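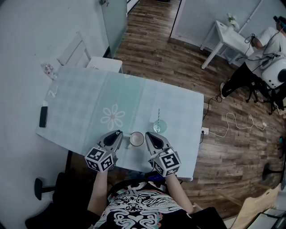
Ticket: Booking page rejects valid discount codes
Site: Drimuvetti Pottery Classes
Opened by: Cúc Trình
Opened: 23 March 2018
Priority: Normal
Status: Closed

Reported problem
Customers with a gift voucher can't use it on the booking page. They type in the code, press Apply, and get "This code is not recognised". The same codes work if I enter them myself from the admin side. Two customers have rung up so far and I booked them in by hand. It was fine before the page was moved to the new Brullalari theme.

Reply from support (Kuo)
Thanks for the report. Could you let us know which browser the customers were using, and whether they typed the code or pasted it from the voucher email? Please also send the voucher plugin version from the bottom of the settings screen.

Cúc Trình
One was on a phone and one was on a laptop, both pasted from the email. Plugin says 3.2. I tried it on my own laptop while logged out and got the same error. When I typed the code in by hand it was accepted.

Support
That helps. We copied a code from the voucher email you forwarded and there is a space on the end of it. The old theme removed spaces before checking the code and the new one doesn't. Please try this:

Go to Settings, then Forms, then Voucher field.
Tick "Trim spaces".
Save, then clear the page cache.
Test with a pasted code while logged out.

Cúc Trình
Done. Pasted codes now work on the laptop. On the phone it still says not recognised. I cleared the phone's browser history and tried again, same result.

Support
Please check whether the phone is changing the capital letters. The codes are case sensitive and some keyboards alter the first letter after a paste.

Cúc Trình
No, the capitals are right. I compared it with the email letter by letter. What I did notice is that the address on the phone starts with www and on the laptop it doesn't.

Support
The www address was being served from a separate cache held by your host, Nerkalel, and our clear button doesn't reach that one. We've asked them to empty it and to send www visitors to the main address. They say it's finished. Could you test again?

Cúc Trình
Works on the phone now. I also tried an expired code and it was refused with the right message, so that part is fine. One more thing while you're here. The confirmation email shows the full price and not the price after the voucher. A class that came to 74 before the discount was still showing 74 in the email, though the customer was charged correctly.

Support
The email template is using the wrong price tag. In Emails, Booking confirmed, change order_subtotal to order_total and save. Only new bookings will show the change. Emails already sent won't be corrected.

Cúc Trình
Changed it and made a test booking for a date in May. The email has the reduced price. I've cancelled the test booking and the place is back on sale. Please close this one.

Support
Closed. Cause: trailing space in pasted codes, plus an old copy of the page on the www address. Email price corrected under the same ticket.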